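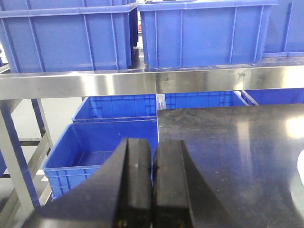
## 4. The shelving and the crates

I should say at the start of this section that I didn't set out to write about crates. The study was meant to be about how people in a shared workroom find things again after somebody else has put them away, and Cuiping Cao and I had a nice plan for it with interviews and a diary. Then we read the first diaries, and page after page was about crates! Which crate, which shelf, who had swapped the top ones with the bottom ones. So the crates got a section to themselves, and you're reading it.

### 4.1 Why they all look the same

The Mạch room uses blue plastic crates on metal shelving, with an upper level and a lower one. The crates have ribbed sides and a thick rim, and the ones up top are of one style, so if you stand in front of them you get a row of more or less identical blue faces. I found this rather soothing. Tài Trương, who kept the longest diary of anybody, did not. He wrote that looking for the tape was "like looking for one particular brick", and he underlined "brick".

The sameness was a choice, mind you. The room's old storage (a mixture of wine boxes, biscuit tins and a filing cabinet from 1974 that only opened if you kicked it) had been cleared out the December before we began, and people had strong feelings about it. Four of the diary keepers told us that they missed the tins. They'd known where things were because the tin with the dent had the string in it, and now there was no dent. There's a fair bit written on this in the Illberg report, where the authors talk about "handles for memory", and I think they're right, although their rooms were kitchens and a kitchen gets used every day.

What you gain with matching crates is that any crate goes anywhere. You can pull one down, take it to the table, work out of it and shove it back into whichever gap is nearest. What you lose is exactly the same thing, of course — any crate goes anywhere, and by teatime it has.

### 4.2 Upper level, lower level

We'd expected the two levels to be used in much the same way, and they weren't. The lower crates are open and you look down into them, so a person walking past can see what's in there (or that there's nothing in there) without stopping. The upper ones show you their sides. To find out what an upper crate holds you either remember, or read a label, or lift it down. 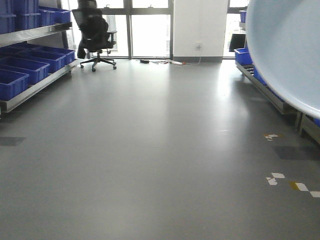 Labels were tried before our time and given up. Tài says the glue didn't hold on the ribs, Cuiping thinks people simply stopped updating them, and I suspect both are true. Anyway, in the diaries the lower level gets called "the quick shelf" and the upper level gets called all sorts of things, few of them printable. When somebody was in a hurry, the thing in their hand went into a lower crate. When somebody was tidying properly, it went up.

This matters for Table 3, where we list how long people spent looking for things. The long searches nearly all ended in an upper crate. But I'd be careful with that, as the upper crates also got the things that were wanted less often, and you'd expect to forget where those are. We asked for 30 entries from each person and mostly got them, though 2 people stopped halfway and one wrote the whole lot up on a single evening, which we could tell from the pen.

### 4.3 Empties

A small thing that I nearly left out. Empty crates stayed on the shelf. I had assumed they'd be stacked in a corner to save space, and when I asked, people looked at me as if I'd suggested taking the doors off. An empty crate on the lower level was spoken of as "room", as in "there's room on the shelf", and once it was taken away the shelf was said to be full, even with a bare gap where the crate had been! Cuiping saw the same in her earlier work at Stistent, where the bins were grey and a good deal deeper.

We tried it the other way for 6 days, with the empties put away in the cupboard down the corridor. Things piled up on the table instead. I did mean to run it for longer, but Tài asked very politely for the crates back, and so did everyone else, a little less politely.

**Figure 4.** Shelving with blue crates on two levels, Mạch room.

### 4.4 The Mandero checklist

For coding the diaries we used the Mandero checklist with one change. Its item on "container type" made no sense where everyone has the same container, so we swapped it for level (upper or lower) and whether the writer mentioned neighbours, as in "next to the one with the cables". Neighbours came up far more than I'd have guessed. Section 5 goes through those entries one diary at a time, starting with Tài's.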